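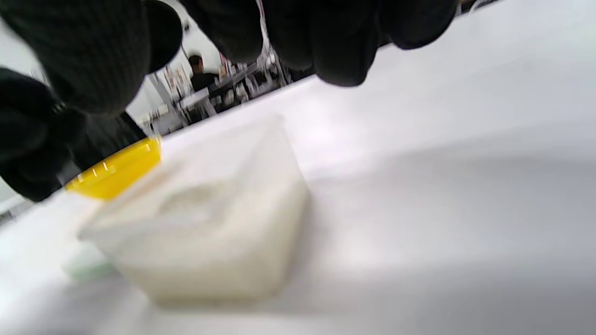
2018-03-16

Van bench, Dremside unit. Carrying on with the long-trip fit-out. Seats are back in, floor is down, wheel arches boxed. Today was the bed base and the second battery.

Bed base first. The slats from the old frame are too wide for the gap between the arch boxes, so each one has to lose 46 mm. I took it all off one end and kept the factory edge at the other. Clamped a stop on the saw fence and ran them through together. Two had splits near the old screw holes and went in the scrap bin. There are spares in the rack behind the door, same width, slightly darker.

Dry fitted with the mattress on. The side door clears it. The rear door catches the corner of the mattress cover when it closes, not badly, but it will wear through on a trip of any length. Moving the whole base forward 30 mm fixes it and we lose nothing except the slot where the folding table was going to live. Table can go behind the driver's seat. I've marked the new line on the floor in pencil, so please don't wipe it off when sweeping.

Battery. The Kollmont bracket is the wrong one for this van. It came with the long bolts and the bolt heads foul the seat rail. Rang them and they will swap it, but not before the middle of next week. In the meantime the battery is strapped down in its tray for bench checks only. Nobody is to drive the van with it like that.

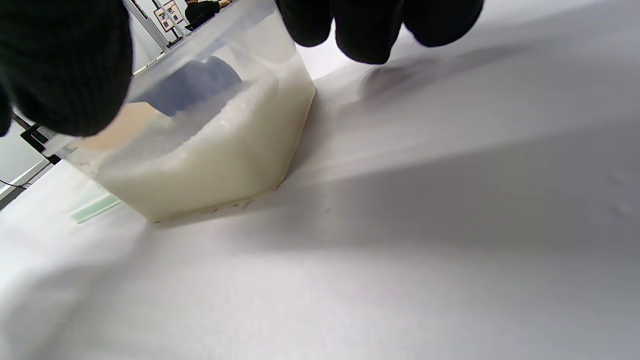 Wiring is run as far as the fuse block. I used the Plado block with the clear cover, mounted upright on the left side so it can be reached from outside with the door open. Labels are in pencil for now: fridge, lights, pump, sockets. Fridge cable is the thick red one and it wants its own fuse at the battery end too, still to do. Voltage at the block matched the battery terminals with the lights on. Haven't tried it with the fridge.

Rattle from the last test drive. Went over the back end with a rubber mallet and found it in the roof lining above the rear window, where a clip was missing. Replaced it from the box of mixed clips. I had blamed the water tank, and the extra foam I put round that can stay.

Route check for the shakedown run. Dremside to the Mbwambo campsite is 19 miles by the back road, with one steep hill before the reservoir. Good enough to see how the van pulls with a full tank and two people aboard. One night, then home by the main road to compare fuel.

Still to do:
Trim mattress cover or turn it round
Inline fuse for fridge cable
Bracket swap, chase Kollmont on Wednesday if nothing has come
Seal round the roof vent (first coat has shrunk at the back corner)
Find the second key

Fuse holders are on order. The 10 mm socket is missing from the blue set again, and I used the one in the van's own toolkit, which has been put back.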